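Nurnholm serving tray, black, large

Back in stock. Second batch of the year and the last one before the price goes up, so if you've been waiting on the email this is it.

What it is: a big flat tray with a raised edge, for the sofa, the bed, the garden or just for carrying plates through in one go. We've sold it since the shop opened and it's still the one people come back for. Same shape as before. New coating – less shiny, doesn't show fingermarks half as much as the old one did.

Sizes
Large and Small. The small sits inside the large for storage, with room to get your fingers in. Sold seperately or as a pair. Pair works out cheaper.

Price
Please see the drop-down, it changes with size. Postage is added at the basket. Trade customers log in first or you'll get the wrong price and we'll have to refund the difference, which takes ages.

Care
Wipe with a damp cloth. Washing up liquid is fine. No dishwasher – we do get asked, and the answer is still no, the coating goes cloudy after a few goes and we can't replace it for that. No scourers. Dry it before you put it away, specially if you keep the two stacked.

Hot things
Mugs and teapots fine. Warm plates fine. Pans straight off the hob, no. Use a trivet. The Gurkell cork ones fit the small tray nicely and are on the same shelf in the shop if you're collecting.

Changes from the old version
Corners are a bit rounder. Felt pads underneath now come in the box, 12 in a bag, stick them on yourself. You won't need all of them, keep the rest for when one falls off. The old Contreras lid does NOT fit this one. Sorry. We've asked them about a new one and will put it up here if anything comes of it.

Delivery
Orders in before noon go out same day. Allow 2 working days for the mainland, longer for islands. Comes in a flat box, too big for a letterbox so someone needs to be in, or leave a note for the driver in the comments bit at checkout. Pairs are packed together in one box.

Returns
You've got 83 days, unused, in the box. Yes it's an odd number. Chih-ming Hsieh picked it and it's stuck. Damaged in the post, email a photo of the box as well as the tray please, the courier wont pay out without it.

On the table
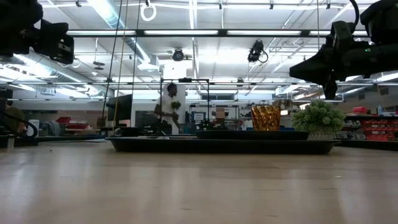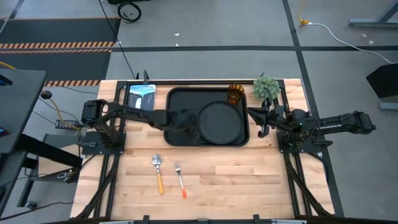 Also in the range
Eda bowl, 9 colours, three of them back in August.
Eda side plate, same colours minus the mustard.
Nurnholm coasters, black only.
Gurkell trivet, cork, round or square.

Questions
Su-chen Kuo looks after orders and is the one to ask about stock, gift wrap and anything that's gone missing. Use the contact form, the phone is only on in the mornings. If you want more than a dozen for a café or hotel ask for a quote first, don't put it through the basket.

Page updated 02/01/2018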